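3.2 Letters on the table

We began the home visits in Hovberg in December, expecting to write mostly about books. The families were kind enough to let us sit at their tables for whole afternoons, and what we kept noticing was how much of the alphabet in these homes was not in books at all. It was on mats, on magnets, on cereal boxes, and it was nearly always mixed up with something else the child was doing – play food, very often, or whatever had come out of the toy bin that day. Of the 26 households we visited, 11 kept large letters on or near the table where the child also ate.

Olteanu (Lucian Olteanu, who made most of the visits in the Avau district) wrote in his notes that the letters were rarely the right way up for anyone in particular. A child coming to the table from the side meets a U as something closer to a C, and a big M can pass for a zigzag until somebody says its name. We had first meant to treat this as a small nuisance, but the parents talked about it with such interest that we gave it a section of its own.
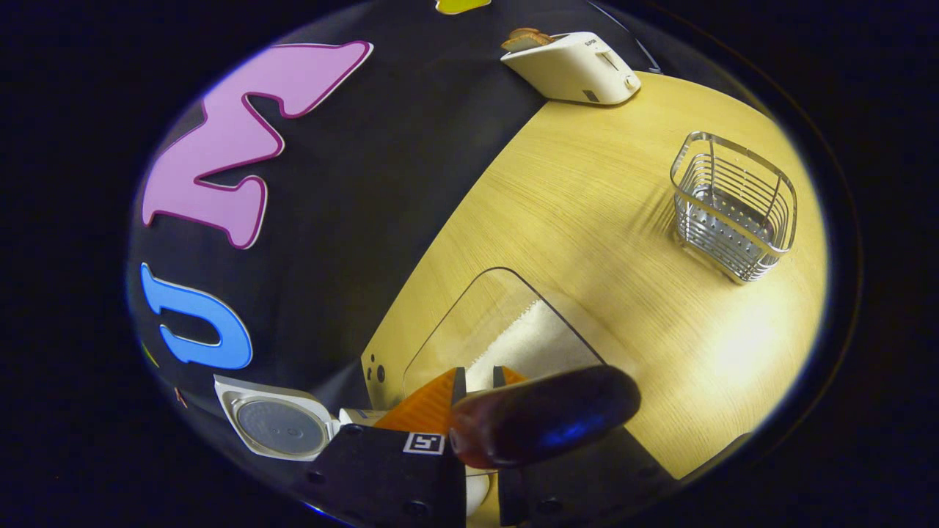 Figure 2. Play table with large foam letter shapes in pink and light blue on a black surface, next to bare wood.

Parents differed a good deal in what they did with a letter lying on its side. Some turned it straight away, almost without looking, the way one straightens a fork. Others left it and waited for the child to tilt her head, and one father in the Ursu group liked to ask what else the shape could be, which led to a long and very happy talk about mountains. In our coding we kept these responses apart, even when they came within the same 90 seconds, and we did not score the turning of a letter as teaching unless the adult also named it (see Figure 2 for the kind of letters we mean).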